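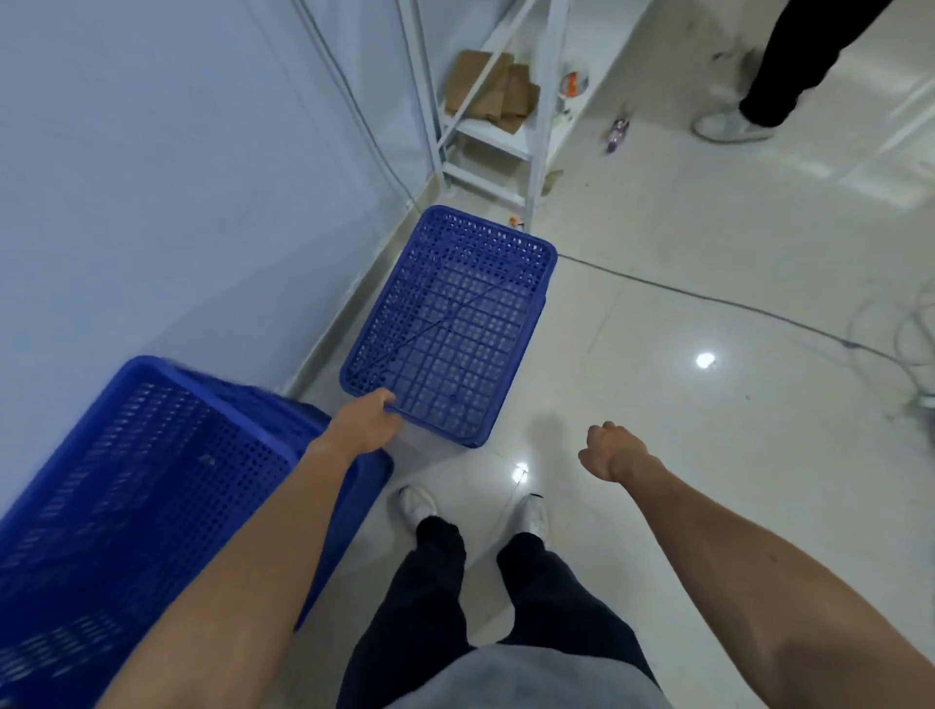

How to Clear Out and Reorganize a Storage Room

Set aside a full afternoon for a small room and a whole day for anything larger. You will need trash bags, a marker, masking tape, a broom, and a few crates or bins that stack.

Step 1: Empty one shelf at a time

Start at the top and work down so dust falls on shelves you haven't cleaned yet. Put everything from that shelf on the floor or a table, then wipe the shelf with warm water and a little dish soap. Let it dry before anything goes back.

Step 2: Sort into keep, give away and throw out

Go quickly. If you haven't used something since last December, it probably belongs in the second or third pile. Seasonal items are the exception – put those together and deal with them last. Old paint, batteries and solvents should not go in the regular trash. Check with your town for drop-off days.

Step 3: Choose your containers

Open crates with holes are good for things that need air, such as garden gloves or potatoes. Use lidded bins for fabric and paper. Buy one size if you can, and measure the shelf depth first. I bought 7 bins once without measuring and had to take them all back.

Step 4: Load the shelves

Heavy items go on the bottom, light ones on top, and daily items between your waist and your eyes. Check the weight limit for each shelf. Many home units are rated at 80 pounds per shelf or less, and canned food adds up fast. Lift with your knees bent and keep the load close to your body.

Step 5: Label

Write on tape and stick it to the short side of each bin, facing out. Use plain words like "extension cords" or "lightbulbs." Skip "misc."

Sweep the floor last, and leave enough clear space to open the door all the way.

Posted by Ottilie Lanz, 16 July 2024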